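Print
Email this page

Fewer Products Trial – Progress report to the Urkden Community Fund
Prepared by Hanneke Michiels, 2024-01-03

We said in our application that three halls could be kept as clean as they are now with far fewer bottles in the cupboard. You gave us money to find out whether it was true. At the halfway mark my answer is that it may be, in two of the three halls, and that several things we told you with confidence should be read with less of it.

Where the halls are up to

Pidmont changed over first. The old stock was cleared, the dilution bottles went in and the staff had one short training session. Mestar followed a month later and had two, after Pidmont complained that one wasn't enough. Samonte hasn't changed over in any meaningful sense. It has the new bottles and it still has the old ones, and from what I can see on my visits people reach for whichever is closest to the door.

The plan was for all three to be running by now. I don't want to dress that up. Samonte's cleaning is contracted out, the contractor supplies its own chemicals, and our application took no notice of that. Amado Villanueva has been talking to the contractor and expects a variation to be signed before March. I would treat that as a hope until there is a signature.

What the logs say

The halls have returned 309 log entries between them. On paper it looks like a strong result: spend on chemicals is down at Pidmont and Mestar, and complaints from hirers haven't gone up. I have three reservations.

First, the logs record what was bought, and both halls went into the trial with full cupboards. Some of the saving is simply people using up what they had. We won't know the real figure until that stock is gone, and at Mestar the floor polish alone could outlast the grant.

Second, complaints are a poor measure. Hirers complain about bins and toilets. Very few will ring up about a film on a bench top. Cameron Lowther did his own spot checks at Pidmont with the lights low and a torch held side-on, and found streaking on the stainless steel in the kitchen that hadn't been mentioned by a single hirer. He found it before the changeover as well, to be fair, so we can't pin it on the new product.

Third, the forms are filled in at the end of a shift by people who want to go home. Quite a few entries say "all good" and nothing else. I've kept them in the total but I wouldn't lean on them.

Cloths and surfaces

The supplier's brochure claims that a decent cloth and plain water will deal with most everyday marks on smooth, sealed surfaces. I went in doubtful, having read a good many supplier brochures. On glossy table tops the claim seems to hold up for cup rings, crumbs and fingerprints, and the cleaners at both halls now do a first pass with water as a matter of course. It doesn't hold up for sticky tape residue or for whatever the Saturday craft group used to mean by washable paint.

We have also had to learn about laundering. Fabric softener leaves a coating that makes a cloth push water about instead of picking it up, and Pidmont ran its whole first batch through with softener. Once that was stopped the grumbling about the cloths mostly stopped too.
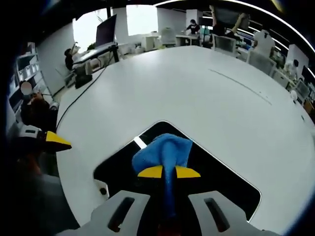 Lorna Calimlim, reading a draft of this section, objected that I was letting the water-only claim off lightly. Her point was that the cleaners at Mestar go over the tables with the dilute detergent before any function with food, as they should, so the tables never depend on water alone for very long. If the trial report says water was enough, she said, someone will quote it without the detergent, and the kitchen inspection will find us out. She also wants it noted that washing and drying cloths costs money and that the logs have no line for it.

I accept both points. The log form now has a line for wash loads, and the wording in the final report will say "water first, then detergent where food is served" wherever the matter comes up. It does mean that the early savings figures leave laundry out altogether, and they can't be corrected after the fact. Please don't circulate the figures from our first update.

Training

Natalina Piras ran the sessions and the feedback sheets were glowing. I put little weight on feedback sheets collected by the trainer at the door. A better sign is that dilution mistakes have become less common at Mestar since the second session. The usual mistake is overdosing: people see a pale solution, assume it can't be working, and add another slug of concentrate. That leaves residue, the residue attracts dirt, and the product gets blamed.

The 500 mL bottles have helped a bit. They have a fill line marked on the side, and most people use it. The measuring caps that came with the concentrate were a waste of money and have largely gone missing.

Money

We have spent $3666 to date, mostly on bottles, cloths, concentrate and Natalina's time. Nothing has been spent on the independent surface testing, and I'd ask you to look hard at that item. We quoted it in the application on the strength of a phone call. The written quote, when it came, covered fewer visits than we had been led to expect and no testing at Samonte at all. I'm not convinced that so few swabs would tell us anything a torch and a second pair of eyes wouldn't. If the fund agrees, I'd sooner move the money to a longer logging period, so that we get past the old stock and see proper purchasing figures.

What we need from you

A decision on the testing money, please, before we commit to the lab. We also need to know whether Samonte can stay in the trial if the contract variation isn't signed. Amado would like to keep it in regardless. My own view is that a hall using both sets of products isn't a trial of anything, and its logs should be reported separately or left out.

The log forms for Pidmont and Mestar can be sent on request. Samonte's are incomplete, and Amado is chasing the missing weeks.

Print
Email this page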